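The bakery in Limutby opens at six, but the woman who runs it has been up since two. She agreed to talk on a Friday, after the morning rush, with flour still on her sleeves and a cup of coffee she kept forgetting to drink.

She bought the place 17 years ago from the couple who had trained her. The price included the oven, the recipes and a debt to the flour mill in Hidholm.

"I paid the mill off first," she said. "You can bake without money for a while. You can't bake without flour."

The shop sells rye, a plain white loaf and a seeded bread that sells out on most days. There are buns in winter. She stopped making cakes after the first few years and doesn't miss them.

"Cakes are phone calls," she said. "Somebody wants a name on it, then they want a different name. Bread, you make it and people come and get it."

Her rye starter came with the business. She feeds it every evening and keeps a second jar at her sister's house in Prosberg in case something happens to the first. Once, something did. A refrigerator failed over a holiday weekend in November, and she drove out in the dark to get the spare.

"It was sluggish for a week. I told customers the rye would be a bit flat, and they bought it anyway."

She has two employees, both part time. Finding them was harder than learning to bake, she said. The hours put people off, and the supermarket in Gondal pays nearly the same for a day shift. One of her bakers started as a Saturday helper at school and came back after trying an office job.

Asked what has changed most, she talked about prices. A sack of rye flour costs 31 percent more than when she took over, and electricity has gone up faster than that. She has raised the price of a loaf as seldom as she can.

"I put a note on the door a month before. People complain to me and then they're done complaining by the time it happens." 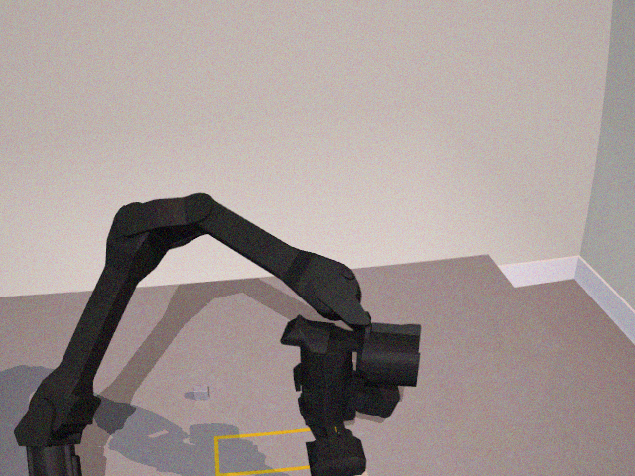
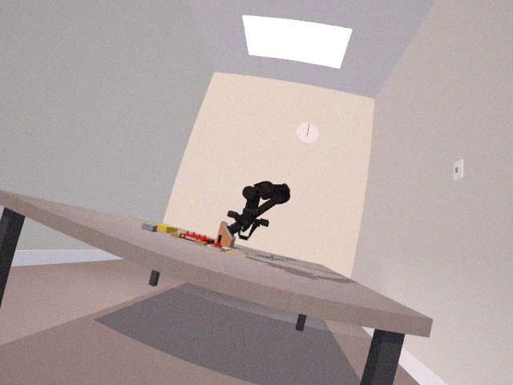 She doesn't want a second shop. A landlord in Prosberg offered her one last year, a corner unit with parking, and she went to look at it twice before saying no.

"I would've been driving bread back and forth all day. I don't like driving."

What she wants is a new deck oven. The old one has a cold spot at the back left, and every tray has to be turned halfway through. She has a quote for a replacement and expects to order it after the summer, when the shop closes for its yearly break.

Until then the trays get turned. She looked at the clock, poured the coffee into the sink and went to start the dough for the next morning.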